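Ruvora demo collection: frequently asked questions

How many demonstrations do I owe?
24 per shift. Bautista Escobar has done 56, and we would like him to go home.

Do failed grasps count?
Yes. Tag them "miss" and leave them in.
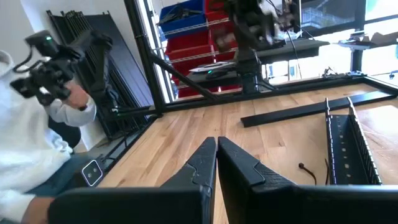 What makes a good demonstration?
One task, start to finish, at the speed of a person who has had lunch. Grip the handheld controller as you would a drill. Up at shoulder height, with the green light glowing, is a fine place to hold it while you think, though your arm will disagree by episode 3.

May I delete a bad one?
No. Malhotra has 498 episodes and wants every one of them.

Who do I ask about logins?
Salside desk, mornings only.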